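Bindery notebook, October, Friday, 4:40 pm
Travel book reprint, trial copies
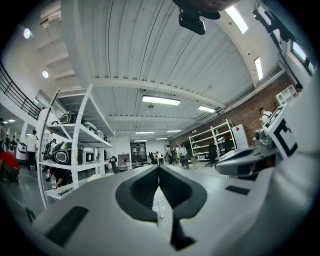

Black V notch in the white body, with the second unit and its marker plate at right.

Good day! The first trial copy of the Osterell book is out of the press and I have been carrying it from bench to bench like a kid with a report card. For anyone coming in cold: it's the comic travel memoir, the one where the author bets a friend he can get from Harholm to Broltberg using only directions given by strangers, and it's a joy. I read the first chapter while I was meant to be checking margins and had to start the margins over.

Size of the job: 2000 copies, paperback, sewn. 520 pages, which is fat for a funny book, but the maps eat a lot of that.

Paper. The Barrera cream stock is lovely. It folds without cracking and the halftones hold up much better than I feared, even the murky ferry photo in chapter 11. The grain runs the right way this time (hooray) and the book opens almost flat at the middle.

Spine. A bit tight. The cover title sits too far toward the front edge and you notice it as soon as the book is on a shelf. Cover file needs the spine text moved over before we print any more. I marked up the proof in green and it's on the hook by the guillotine.

Sewing. Dropped one stitch in the last section of copy two, my fault, wrong needle. Changed it, sewed the section again, no trouble after that. Please leave the fine needles in the left-hand drawer, I spent ages hunting.

Glue. Tried the thinner coat. Pulled hard on a page from the middle and it stayed put. Want to look at it again after the weekend before I get too excited.

Text: found a page number missing on the blank before the appendix (the appendix is the list of every wrong turn he took, and it is the best thing in the book). Also "Broltberg" has lost its second b in one running head. Sent both back.

Cover blanks counted: 625 on the shelf, rest still at the printer.

Next up: new spine proof, then two more copies on the thinner glue. And chapter two at lunch.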